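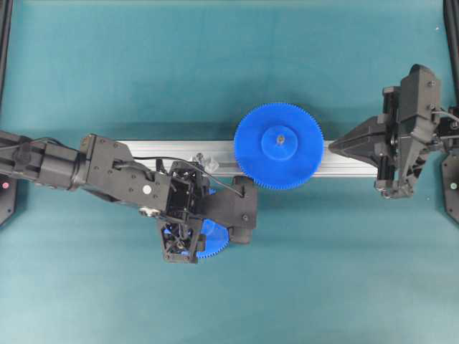 # Wheels, Rails and Hubs: Gears from the Staltilov Teaching Collection

The Staltilov Teaching Collection holds gears, shafts and mounting parts used in the instruction of basic mechanics. It was assembled by Dušan Kolev during his years as a workshop instructor and was transferred to the Brorkon Technical Library in February. The collection is now open to schools, adult classes and independent readers by appointment.

The gallery opens with a large blue plastic gear, laid flat on a length of silver aluminum extrusion. Small, fine teeth run around the whole rim. The hub is raised, and a small metallic pin shows through the center hole.

## Notes on the gear

**Teeth.** Fine teeth allow several pairs to share the load at one time when two wheels are properly meshed. Students are asked to run a fingertip along the rim before any measuring begins, and to report nicks or flattened teeth to the desk.

**Hub.** A raised hub gives a wheel more bearing length on its shaft than the flat face alone would provide. Wajid Mengal, who prepared the study sheets, recommends that beginners sketch the hub in section first and add the rim afterward.

**Rail.** The grooves along the extrusion run parallel for its full length. Grooved bar of this type accepts sliding nuts and brackets, and is widely used in classrooms for building frames that must be taken apart at the end of a session. The gear is wider than the bar and overhangs it on both sides.

**Color.** Saturated blue makes the wheel easy to find against the teal tabletop. Parts in the collection are not sorted by color, and readers should rely on the drawer labels when returning them.

## About the collection

The catalog lists 200 parts in 9 drawers. Plastic wheels are kept apart from metal ones, and pins and shafts are stored in lidded trays. The printed finding aid was compiled by Florian Leitner and revised by Subbarao Reddy, who also corrected the tooth counts given in the earlier edition.

Up to three drawers may be requested for one visit. Parts may be handled without gloves. Calipers, gear gauges and drawing paper are supplied in the reading room; oil and grease are not permitted at the tables.

Requests to reproduce the gallery in course materials should be addressed to Wiremu Ellery, Collections Office, Room 1727. Please state the title of the course and the number of copies required.

Page last revised March 20, 2022.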